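Thirty good ones before lunch

My job title has the word "research" in it, which my mother likes. What I did this week was close a trash can.

I should back up. We're teaching a two-handed robot to do small household things, and the way you teach it, at least in our corner, is by doing each thing yourself over and over while the robot copies your arms and records the lot. I wear the gloves. The robot moves when I move. Later a network looks at everything I did and tries to work out what I meant, which is more than most people have managed.

The project is called Clesumska. Alvar Lie named it after a lake he once failed to find on a hiking trip, and by the time anyone objected it was in all the folder names. The target for the trash can task is 1800 episodes. An episode is one attempt from start to finish: hands up, close the lid, hands back. I can do 30 good ones before lunch if the gloves behave. After lunch I get worse, and I have the files to prove it.

The trouble with closing a lid is that you have been doing it since you were two and have no idea how. The first morning I used my fingertips, then the flat of my palm, then a sort of lazy backhand I didn't know I owned. Elsa Åberg went through the recordings that evening and asked, very politely, whether three different people had been in. A bit of variety is good for the network. My kind, she said, was closer to noise. So now there is a written rule, which I have taped inside the cupboard door: right hand comes in high, fingertips behind the lid, push forward, let go. Left hand stays open and waits. It is amazing how hard it is to have a left hand that waits. Mine wants to scratch things.

Then there are the bad episodes. You'd think you throw those out, and for the first month at Muvus we did. These days we keep them and tag them, and the tags have grown a life of their own. We started with "missed" and "slipped." We now have "pushed whole can," "touched lid, thought better of it" and "sneeze." Alvar wants to cut the list to 4. I have asked him which one of those he would give up and he has not replied.

Resets are the real work. After each attempt somebody has to put everything back, only not exactly back, or the robot learns that trash cans live in one spot on Earth. So I take the gloves off, open the lid, nudge the can a little, turn it a little, put the gloves back on. It takes about as long as the episode. I tried to be random and found out I'm not. Elsa plotted where I'd been putting it and it was a neat little oval, slightly to the left. She has since written a script that tells me where to put the can, and I do what it says. I try not to think about who is training whom.

Next up is Bråten, which is drawers. I'm told drawers are worse.

The lid is the part I've grown fond of, against my will. It's a thin edge to aim for when you are working someone else's fingers, and there's a moment I wait for in every episode, with the right hand up over the cream-colored can, the fingertips on the back edge of the raised lid and the thumb dangling down by the rim as if it had its own plans. The left is off to the side, half curled, doing its waiting. I still hold my breath at that point. Elsa says it shows up in the data as a pause and could I please stop. 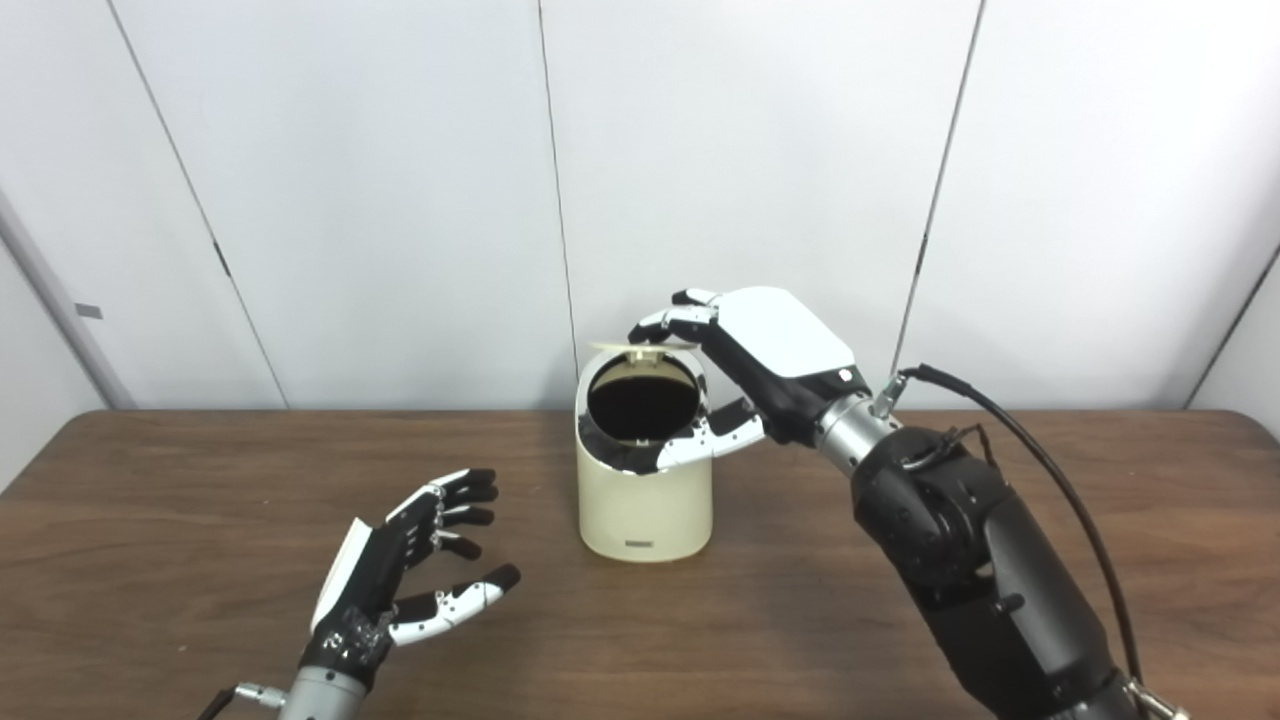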